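Notebook, Moura bench
February 2019

Adhesive cure, oak edge joints

Glue from the second Dasau drum, opened by Fadi. Boards planed and jointed the same morning, moisture not logged on the first set. Clamp time 85 minutes for set A, 76 for set B. Shop humidity drifted during B and I did not correct for it.

Shear on A failed in the wood in all but 3 pieces. The odd ones failed at the glue line near the end grain, same place as the Groltville boards. Ilaria suspects the spreader starves the last inch. Plausible. Need a bead at the ends before closing the clamps.

B was weaker across the set. Peak reading 753 on the old gauge, units as marked on the dial, calibration overdue.

Surfaces

Squeeze-out scraped at the rubber stage. Pale gray-white tabletop kept for layout only, no glue work on it.

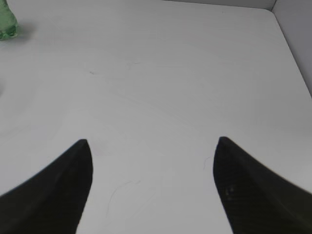
To do

Repeat B with moisture logged.
Ask Simone for the gauge certificate.
Order end brushes from Bakier; last lot shed bristles into the joint.
Long-term pieces stay on the rack until April.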